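Speaker notes - "Folding Small Things Badly, Then Less Badly"
Nerea Cordero, Trumham evening series, July
Slot is 7 minutes over what I asked for. Do not fill it with the sock story.

OPENING (lights up, no slide yet)

Wait for the chairs to stop scraping. Say hello. Say the title again, slowly, for whoever came in expecting the bread talk.

Start with the number. Over the past year I kept a tally of every item of laundry folded in my house: 3,059. Pause. Of those, 2,616 were children's clothes. There are two children. Let the parents laugh, and let everyone else do the math.

Then the question: why does a shirt the size of a dinner napkin take longer to fold than a bedsheet? Don't answer it yet. Someone in the front row will try. Smile and keep moving.

PART ONE - THE SURFACE

Ask who folds on the bed. Most hands will go up. Ask who has then slept next to the pile. Same hands, slower.

My case for a table:
A bed sags, so every crease you press goes somewhere you didn't send it.
A bed is also a place where clothes already live, in my house anyway, and the clean ones make friends.
Plain and pale is best. You can see lint, and you can see the edge of a white sock if you look hard enough and have good shoes on.

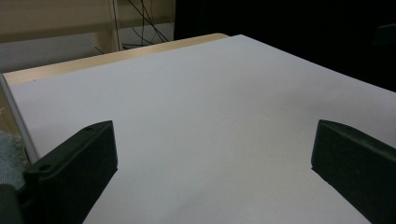 Clear it first. I know. I said this at the Staleo meetup and a man asked me where the stuff on the table was supposed to go. I told him the bed. He wrote it down.

Cover the table if you like. Paper is fine, a cloth is nicer, a towel grabs at everything and should be kept for drying people. Smooth it flat, corners too, and then leave it alone for the evening.

(If running late, skip straight to Part Two. If running early, table height: hip bone, more or less. Demonstrate on the lectern, which is too tall.)

PART TWO - THINGS WITH ELASTIC

Here is where the bedsheet question gets its answer. A sheet has four corners and no opinions. Children's clothes have ruffles, gathers, snaps, a bow someone's aunt insisted on. Elastic pulls the cloth into a curve and a fold wants a straight line. You will lose that argument if you start at the elastic, so start somewhere else.

Denim with a gathered edge is my favorite bad customer. It's stiff where you'd like it soft and bunched where you'd like it flat. Put it down any old way and it makes a hill.
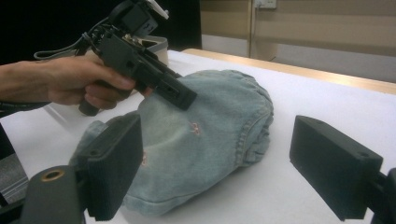 So, in order. Pick it up by the plain part, never the ruffle. Give it one shake - one, this isn't a rug. Lay it down with any embroidery facing up, so you don't press a crease through the stitches. Flatten from the middle outward with the side of your hand. Let the ruffle sit wherever it ends up. Fold the plain cloth toward it and stop when the whole thing is a rough rectangle.

"Rough" deserves some weight here. Lean on it. I've seen people iron a ruffle. I was one of them, in the Xavier Street apartment, and it took most of a Tuesday nap and came back from the drawer looking exactly as before.

PART THREE - THE DRAWER

Standing up or lying down? I stand them up. My sister stacks. We still speak.

Mention the Stisanar drawer dividers on the handout, but say clearly that a shoebox lid does the same job. I have both and the children have drawn on both.

Bulky things go at the back. Ruffles up, where they can't flatten anything else.

QUESTIONS

Fitted sheets will come up. Answer: roll it, hide it, shut the door.
If asked whether I'd do the tally again: it was going to stop at 100.
Return the clicker this time.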